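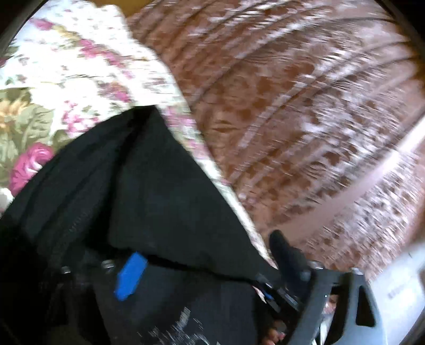

Black bag beside floral fabric on the reddish-brown carpet.

Print this page | E-mail this review

Custivcombe Soft Bag, black – two months of use

The Custivcombe is an unframed fabric bag sold by Bashir, the luggage shop in Tekville. I paid $245 for it in August. It replaced a hard case that no longer fit behind the seats, and it has since been used for overnight trips to Westotdale and for storing spare bedding between visitors.

Construction

The shell is matte black cloth with no stiffening. Empty, it collapses into large folds and takes up very little shelf space. The same softness makes it awkward to load. The sides fall inward unless held, so the first few items need one hand on the bag and one on the contents. After that the load supports the walls.

Seams were straight when new and remain so. One loose thread at the base was trimmed in the first week and has not run further.

Zipper

The teeth are exposed, with no rain cover over them. Movement is smooth on the straight sections and stiffer on the curve, where slack cloth can drift into the path of the slider. I have had to back it up twice to free a pinch. Pulling the cloth taut ahead of the slider prevents this.

The maker's leaflet claims 2,000 open-and-close cycles. I have no means of checking that figure and am nowhere near it.

Tab

A small bright blue tab sticks out at the opening. The colour is useful. In a dim hallway the bag itself is a dark mass, and the tab is the first thing the eye finds. A second one at the other end would be welcome.

Capacity

With the bag empty, I packed a folded floral bedspread, two pillowcases and a bath towel. All went in and the zipper closed without force. Adding a second towel put visible strain on the curve, and I took it out again. Loaded with bedding the bag weighs nearly 11 pounds on the bathroom scale, comfortable to carry up one flight of stairs.

Cleaning

Black cloth shows lint. On a patterned carpet the fluff goes unnoticed until the bag is lifted into daylight. A damp cloth removes most of it; a tape roller does better. I have not machine washed it, and the care label advises against doing so.

Faults

No internal divider. Small items sink to the bottom and stay there. The base has no feet – set down on wet concrete, it picks up moisture within minutes.

Verdict

A competent soft bag at a slightly high price. Suitable for linen and clothing, less so for anything with corners. I would buy it again at $200.

Print this page | E-mail this review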